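# Open day at the Zundidach workshop – who else went?

**msarmiento**

Hi everybody! Milagros Sarmiento here, long-time reader and not much of a poster, but I came home from the Zundidach open day in September so full of it that my husband told me to go write it down somewhere. So you get it instead.

For those who don't know the place, it's the long low building on the Troltevside road, past the feed store. They had 3 stations going and I'm afraid I saw only one of them properly, the PC assembly bench, where an arm works on an open desktop computer. I stood there so long that a nice man brought me a chair. My first job was building office machines, 80 a shift on a good shift, and I still feel it in my thumbs, so you can imagine I had opinions.
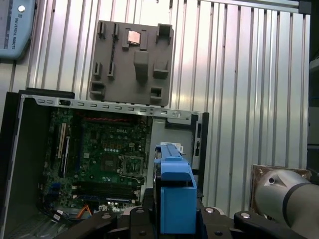 *The PC bench, with the blue drive caddy in the gripper.*

I was surprised by how ordinary everything was. It's a Dell board of the kind I must have handled a thousand times, with the CPU socket sitting there empty, and I caught myself wanting to reach in and tidy the cables. Did anyone get to the other two stations?

**Re: Open day**

**torque_and_tea**

I went! Missed you, I must have been at the coffee urn. I'll be the grump, though. I enjoyed the day, the people were lovely and my grandson talked about nothing else on the drive back, but putting a caddy in a case is a job I can do one-handed while on the phone. I'd want to see it cope with a bent tab or a screw that's been chewed up by the last fellow.

**hegedus_fan**

I think that's a little unfair, tea. Fitting parts into a case is fiddly stuff, and you and I find it easy after thirty years of practice – my daughter tried her first build last winter and we nearly had tears over the drive cage. Mr. Hegedűs gave the talk at 2 and said they picked computer parts for that very reason, small things with tight fits. I didn't get the chance to ask him about bent tabs, but it's a fair question and I'd like to hear the answer.

**torque_and_tea**

Fair enough, I skipped the talk. Was it recorded?

**hegedus_fan**

It was, they're putting it up on Wistia. I'll post the link when the email comes.

**msarmiento**

Oh good, I only heard the second half of it! And tea, I do take your point, but it was the processor holder that won me over. There's a flat gray board up by the ribbed wall with the chip standing between two little raised blocks, and the fingertip on that gripper is tiny, with teeth along the top like a file. I used to hold my breath every single time I picked up a processor, and I don't believe I ever got over it.
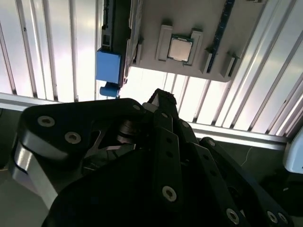 ## Re: Open day – the other stations

**quietbob7**

Popping in to answer the original question, if it's not too much of a detour. I spent most of my time at station 3, sorting bottle caps, and it was fun for the kids but they only ran it in short bursts, with long breaks for questions. Station 2 had a line out the door when I tried. I agree with Milagros that the PC bench was the one to see, though I'd have liked a screen up high so those of us at the back could follow along.

**torque_and_tea**

Seconding the screen. All I could see was the back of a very tall man's sweater.

**msarmiento**

I've written to them about the screen, and I asked about bent tabs for you while I was at it, tea. If they do another one next year I'll save you both a chair. Bob, do bring your kids over to say hello, I'll have the oatmeal cookies with me.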